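Soft toys and bedspread: sorting, washing, boxing up
Forum: Laundry and Storage

Dedside
Posted July 21, 2021

Clearing a spare room before the decorators come in August. The bed has become the dumping ground for my daughter's soft toys, and I'd like them cleaned and boxed without ruining anything. Two questions.

1. Can I wash fluffy plush and smooth plush in one load? The worst offender is the fluffy grey-blue one. The little burger has a face and a pale rim to the bun, and I don't want either to suffer.

2. The bedspread is whitish with a black pattern. I'd assumed 40 degrees. Is that safe for the black?

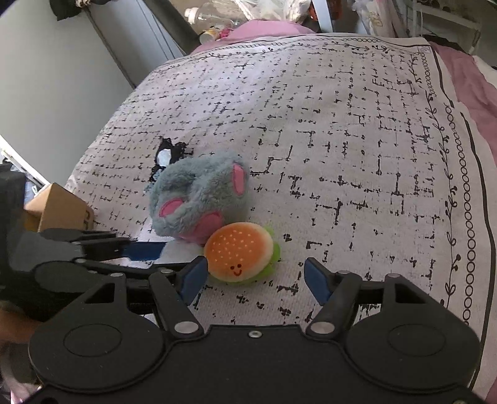

Burger and the grey-blue one, still on the bed.

None of them has a readable care label. The labels were cut off years ago.

Lastow

With no label, treat everything as surface wash until you've shown otherwise. Damp white cloth, press on an inconspicuous part for a minute, look for colour on the cloth. Do the pink parts of the plush separately from the grey-blue. They may be different fabrics with different dyes.

If nothing transfers: mesh bag, 30 degrees, wool or delicates programme, spin no higher than 500. Long pile mats at high spin and you won't get it back with a brush.

Nevley

Disagree on the mesh bag for the fluffy one. A zipped pillowcase gives less abrasion. Mesh leaves a grid in long pile if the toy is pressed against the drum. I've had it happen with a rabbit.

The burger I wouldn't put in the machine at all until you know what the filling is. Squeeze it. If it's foam, it holds water in the middle and takes days to dry. Sponge the bun, leave it on a rack, turn it morning and evening.

Lastow

A pillowcase restricts water flow and rinses badly. Detergent residue is what makes pile feel sticky afterwards. If the mesh is fine enough there's no grid. Agreed on foam.

Dedside

Squeezed it. It springs back slowly, so I'm going with foam and a sponge. The green lettuce is the part I'd expect to bleed. I'll test that first.

Any view on the bedspread?

Chmielewska

Weigh it dry before you do anything else. A drum rated at 8 kg will take the weight of most bedspreads and still be too full by volume. You want a hand's width clear at the top. If you can't get that, use the launderette.

As for the black: 30 degrees, inside out if it has a reverse, colour detergent with no bleaching agent. Ordinary white powder will grey the pattern over time. Check the border as well as the middle, they may not have been printed the same way.

Nevley

30 won't shift body grease from a bedspread. 40 with colour detergent is fine on any print that passes the damp cloth test. I've washed a black and white one at 40 for years.

Chmielewska

Yours passed. We don't know that this one will. Start at 30, raise it next time.

Dedside

Starting at 30. Sorting has begun in the meantime, using an ordinary brown cardboard box on the corner of the bed. Things go in there as I get to them, some of the plush included, and nothing's been washed yet.

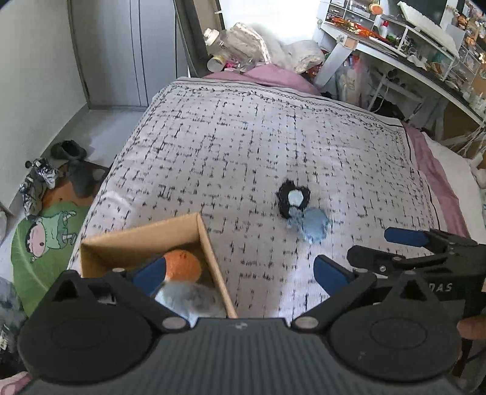 The box is only for sorting. For the loft I'm undecided between plastic tubs with lids and vacuum bags. The loft gets warm in summer and damp in winter.

Lastow

Tubs. Vacuum bags crush the pile and foam takes a permanent set if it's compressed for months. Let everything dry for longer than you think necessary before the lid goes on. An 18 litre tub is a sensible size to get through a hatch.

Nevley

Cotton bags inside the tubs, and a silica gel sachet in each. If there's any fruit about, check whether it's real before it goes in with the toys. I found a satsuma in a tub once.

Chmielewska

Silica is a waste of money unless the lid has a gasket. It saturates within weeks and then does nothing. Put the tubs on the landing side of the loft, off the insulation.

Dedside

Ordered tubs, no gasket, skipping the silica. Lettuce tested: no transfer on the cloth. Bedspread goes in tomorrow at 30.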